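Letters in the margins

24 May 2006

I have a new obsession and it is other people's handwriting! Specifically, the notes that strangers wrote in the margins of books they owned long before I was born. I've been meaning to write about this since August, when I came home from the Skutano book fair with a bag so heavy that one handle gave out in the parking lot.

It started with a water-stained book on beekeeping. I don't keep bees and have no plans to. But I opened it to check the price and there, all the way down the side of page 33, was a furious argument with the author in tiny slanted writing. "Wrong. Tried it twice. Lost both hives." A few pages on, the same hand had softened: "This part is good." I bought it on the spot, and I've read the notes far more often than the book.

Since then I've gone looking for more. The best hunting so far has been at Grgić, the used bookshop on the corner by the old bus station (if you've never gone downstairs there, go downstairs). The upstairs shelves are tidy and the books are clean. The basement is where they put everything with scribbles in it, and it's all marked down, which I find wonderful and a bit insulting to the scribblers. Last time I came away with 14 books and spent less than I would on dinner.

A few favorites. There's a cookbook where every cake has been given a grade, like a school paper, and the walnut one got a D with two underlines. There's a hymn book with a whole game of tic-tac-toe played out in the back, one player pressing much harder than the other. And there's a thin history of the town of Duvulel that says the bridge went up in 1718, where a reader has crossed out the year, written another, crossed that out too, and then put the first one back. I love that person. I would like to have sat next to that person on a train.

What gets me is how close it feels. A diary is written with some idea of being a diary. A margin note is just a thought that got away from somebody on an ordinary evening, and you come along decades later and catch it.

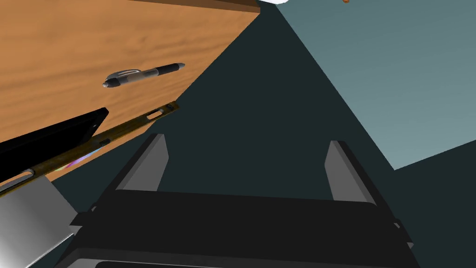

Does writing in a book ruin it?

Collectors will mostly tell you it brings the price down, unless the writer was famous. For a plain reading copy I think it adds something, and I'd pick a marked-up one over a clean one every time. Library books are another matter, please leave those alone!

I've started doing it myself now, which took some nerve. I was raised to treat books like good china, and the first time I put a mark in one I felt like I should look over my shoulder. It was only a little check mark next to a sentence I liked. By the end of that week I was writing whole paragraphs on the blank pages at the back, and I'd added a complaint about the ending.

Some things I've learned along the way. Soft pencil is kindest to old paper. Ink is fine on newer stuff but test it on the last page first, because thin paper lets everything through and then you've spoiled two pages at once. Put the date next to a note if you think you'll read the book again. I went back to a novel I'd marked up over the winter and disagreed with almost everything I'd said, and it was great fun, like running into myself on the street and having a fight.

If you want a place to begin, try the Drustetti pocket series of travel books. They have huge margins, and the people who bought them seem to have been a chatty bunch. I have 4 of them now and there isn't a quiet one in the lot. My copy of the coastal one has a packing list inside the cover, with "good shoes" on it and then, lower down and much bigger, "GOOD SHOES."

If you have any marked-up books at home, go and look through them tonight and tell me what's in there. Long comments welcome. I'm heading back to the basement on Saturday with a stronger bag.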